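Home | News | Events | Services | Contact

Thu 17 October
By Gwendolyn Doucet

Rundside workshop moves to tray-and-canister sorting at shared tables

The Rundside community workshop has replaced the drawer cabinets at its shared work tables with open plastic trays and upright containers. The change took effect this week and applies to all tables in the main room. The drawer cabinets have been moved to the rear store and will be offered to members at the end of the month.

Under the new arrangement, each table is issued one shallow rectangular tray for parts in current use and one cylindrical container for offcuts, spent fasteners and other small waste. Both are to stay on the tabletop during a session. Nothing is to be stored beneath the table, where the power boards are now mounted.

The layout was drawn up by Emmett Dvorak, who looks after stores and fittings at Rundside. A trial began in May at the two tables nearest the roller door. Members using those tables were asked to log each item they could not find at the start of a session. The log was closed after 37 sessions and the results were passed to the workshop's management group, which approved the change for the whole room.

"The drawers were deep and people put things in on top of other things," Dvorak said. "With a shallow tray you get a single layer. If the part is in there, it's visible from a standing position."

The trays are open on top and have no dividers. Dvorak said dividers were considered and rejected on the grounds that the compartments would be too narrow for clamps and bracket stock. Members who need to separate small parts may place their own tubs inside the tray, provided the tubs do not sit higher than the rim.

Colour is used for identification. Parts trays are blue and waste containers are orange. The same colours have been applied to the shelf labels in the store, so that a tray returned by one member can be put back by another without reference to the table number. Labels are printed on Proltach film stock and fixed to the shelf edge.

A stocktake carried out before the changeover recorded 1,458 loose items in the old drawers. Items with no identifiable use were set aside in the rear store and can be claimed there. Unclaimed metal will go to the scrap bin, and unclaimed plastic will be sorted by type where a marking is present.

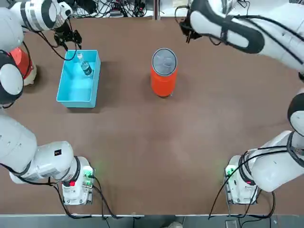
A light blue tray and an orange container in position on a brown tabletop.

Members are asked to observe the following at the end of each session. Parts are returned to the store and the tray is left empty on the table. The container is tipped into the wheeled bin beside the Rosenthal Street entrance, with metal kept separate. The tabletop is wiped with a dry cloth only, as the surface finish marks under solvent.

Trays may be loaded up to 20 kilograms when resting on the table but should not be carried at that weight. A trolley is kept at the store counter for the purpose. Cracked trays should be handed in at the same counter and will be replaced at no charge.

Bookings are unaffected. Session times, table numbers and the after-hours access procedure remain as published in the current members' guide, and a revised page covering storage will be issued with the next update. Questions about the labelling scheme can be left for Emmett Dvorak at the counter.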